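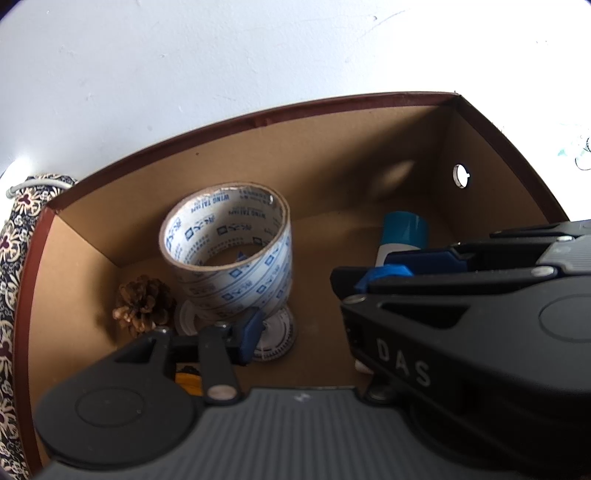
STORAGE / PACKING NOTES

1/ Office supplies at Letatstead, box 6. Contents so far include one roll of packing tape and one pinecone. The pinecone stays with the box.

2/ Tape goes in upright, core facing up. On its side it rolls into the wall every time the box is lifted. WING TAI is printed inside the core, so you can tell which roll it is from above.

3/ Round hole in the side panel – leave it open. Anything narrower than the hole gets bagged first.

4/ Markers are a separate line on the list, item 701. Caps on, stored flat, blue with blue.

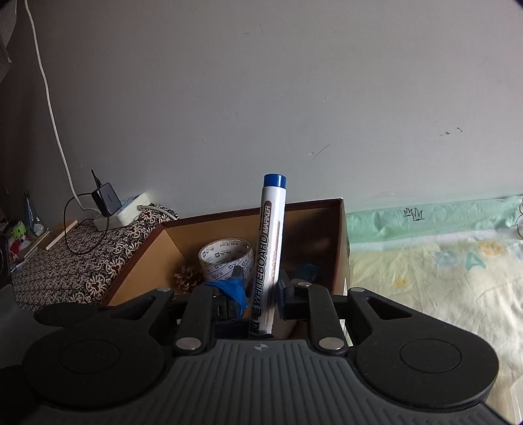 Whiteboard marker, blue end up.

5/ Mal-soon Yoo asked about labels. Box number on two adjacent sides, 70 mm digits, nothing on the lid. Shelf list to follow in October.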